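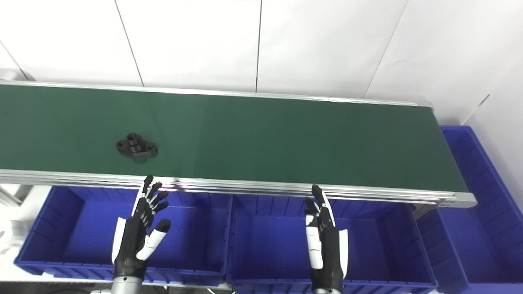

Green belt, black part, Friday.

Up at six, no reason. The cat was already sitting on the piano, which is the only thing anyone in this house has used it for since my aunt died and left it to me in a will that gave my brother the car.

I should write down where we are with the piano, for the record, as I have told the story to so many people now that I've started improving it.

It's a Jonaretti upright. I had never heard of Jonaretti and neither has anyone else, including two piano stores and a man at church who claims to know pianos. It is brown. It weighs more than everything else in the apartment put together and has one of those fold-down music stands with a lyre cut into it, so that you can see a little of the dust behind. My aunt bought it the year she got divorced and learned the first half of a lot of things. If you grew up in my family you know the first half of Für Elise, the first half of Clair de Lune, and "The Entertainer" up to the hard part.

I don't play. I took lessons from her for one summer when I was eight and she let me go, is the only way to put it. There was a talk at the kitchen table.

So since October I've been trying to give it away. I thought this would be like giving away a couch. I put it on the neighborhood page with the words FREE PIANO and got three replies in the first hour, and I went around feeling generous all afternoon. The first person wanted to know if it was electric. The second wanted me to deliver it to Prarnton, up a flight of stairs, on a weeknight. The third just wrote "piano?" and when I wrote back "yes" that was the end of our correspondence.

After that I called movers. Liapis Moving quoted me a price over the phone that was so high I said "oh, lovely" and hung up. I've thought about that "lovely" a lot. I called a junk place, and the man there was kind, in the manner of a vet. He said they could take it but that I might not want to be home.

Well, I could not do it. I don't believe in ghosts, but I believe in my mother, and she would have heard about it by dinner.

Which brings us to today. Work until two (cold in there, my feet never came back) and then home early to meet Ayantu Zeleke, who tunes pianos and whose number I got off a card at the library. My idea was that if it was in tune somebody might want it. I had this idea at night and it still looked all right in the morning, so I paid the deposit.

She was right on time. I had cleaned, sort of, meaning I had taken the mail off the piano and put it on the chair, then took it off the chair so she could sit and put it back on the piano, and there it was when she walked in. She moved it to the floor herself. She took the front panel off without asking, and I felt like I should leave the room.

Inside were: a pencil, a church bulletin, a Christmas card from people called the Hendersons whom I have never heard of, a great deal of felt fluff, and my aunt's reading glasses, the blue ones. We all looked for those glasses. We looked for them for one entire Thanksgiving. My uncle took the trap off the sink. She went to the drugstore in the end and got a red pair that she complained about for years, and all that time the blue ones were a foot away from her knees.

I had to go and stand in the kitchen for a bit. I made coffee so there would be a reason for it. I only had the Pullosari, which my brother gave me and which tastes like a wet porch, and she drank it all and asked for more, so either she's very polite or I've been unfair to Pullosari.

Her verdict: it's not a good piano. She said so in the first ten minutes and didn't soften it. It was never a good piano. But it's "honest in the middle," and she played up and down the middle to show me, and it did sound better than I'd ever heard it sound. The top end she called decorative. There's a crack somewhere I pretended to be able to see. She read me the serial number off the plate, 3,444, and I asked if a low number meant it was valuable, and she said it meant they hadn't made very many, and let me work out the rest.

The tuning took the whole afternoon. I hadn't understood that it would be the same note, over and over, getting very slightly less wrong. The cat left after the first octave and went under the bed. I stayed in the kitchen and pretended to pay bills. By the time it got dark I could hear it, though, the thing she was doing. Two strings would be sort of arguing, a wobble going wow wow wow, and she'd lean on the wrench and the wobble would get slower and slower and then lie down. I started waiting for it. I got one right before she did, or thought so. I said "there" out loud, to the gas bill.

When she was done she played something all the way through. I mean to the end. I don't know what it was, I didn't want to ask and have it be something everyone knows. I don't think that piano has had the second half of anything played on it before. It held up fine.

Then I gave her a check, and 100 dollars of it was for the part she replaced, a strap or a spring, I have it in a little bag. She said get it done again in the spring once the heat's off, and I said of course, and she was in the elevator before I remembered that the whole purpose of this was for me not to have a piano in the spring.

Ashton Lockyer came up from downstairs at dinner time. I assumed it was to complain, as he had a right to after an afternoon of that, and I had my face ready. He has lived under me for nine years and we've spoken maybe twice, once about a leak and once about whether the leak was my fault. He had his slippers on. He wanted to know if I was the one who had been playing at the end there, and I'm sorry to say there was a pause before I told him no.

He used to play at school, he said. Badly. Could he try it. So he sat down in his slippers and played, badly, he hadn't been modest, and I stood there holding a dish towel like somebody's wife in a movie. It was a carol, we settled on it being a carol. He got as far as the third line and stuck, went back, stuck again in the same place, and I heard myself say, "That's as far as anyone gets in here."

I told him it's free if he wants it. One floor down, there's an elevator, I'd help pay. He looked at it a good while and asked how it would go through the door, and we both studied the door. It came in before they redid the hallway and put that closet in. He got a tape measure. I got my tape measure, because his was in centimeters. We measured the piano and then the door and then, with some hope, the piano again.

It does not go through the door. It isn't close. The junk man would have had to take it out in pieces, and I suppose he knew that, and it was what he was being kind about.

So I appear to live here with it. Ashton is going to come up on Tuesdays to practice, which I seem to have offered. He wants to learn the rest of that carol by Christmas, and it being December already he had better get moving.

Called Mom and told her about the blue glasses. She was quiet for so long I thought the phone had dropped. Then she asked if they were dirty, and I said yes, and she said don't clean them.

Took the listing down. There was a new message on it from this morning, somebody asking was the piano still available and would I take less.

To do: gas bill (didn't pay it). Find out who the Hendersons are. Thick socks for work. Something for under the piano feet, Ashton says they're going into the floor and he would know, it's his ceiling.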